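A Playroom That Packs Itself Into Tubs

Our Rillham at Home series continues in May with a mother of two who runs the Damis toy swap and who, by her own count, has 146 toys on loan to other families just now.

She asked us to leave her name out, then talked happily for most of the morning. "I used to put everything in one big chest," she told me, "and of course the children tipped the whole thing over to get at one little car, and I'd be on my knees until supper!" These days each kind of toy has its own tub, and the tubs come out one or two at a time. 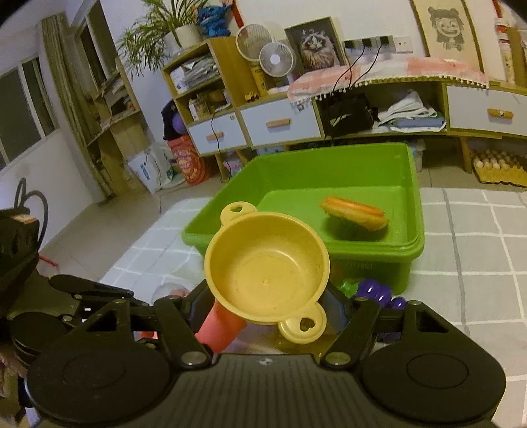

The play kitchen things, with the green tub out on the mat.

The toy food is the favorite, she said, and the burger most of all. "Everybody gets served a burger in this house, whether they're hungry or not." She is fond of the yellow pot too, on account of the hearts in its handles.

I wondered whether the plants and pictures ever suffered. "Oh, we've lost a fern," she said, laughing, "but I want it to feel like a room we all live in."

Clearing up takes nearly 5 minutes, with singing.

Print this article | E-mail this article

Last updated: May

More from Rillham at Home
- A reading corner under the stairs
- Sosteo Street's shared sewing room
- Drawers that finally close
- Lunch at the Huenchumán bakery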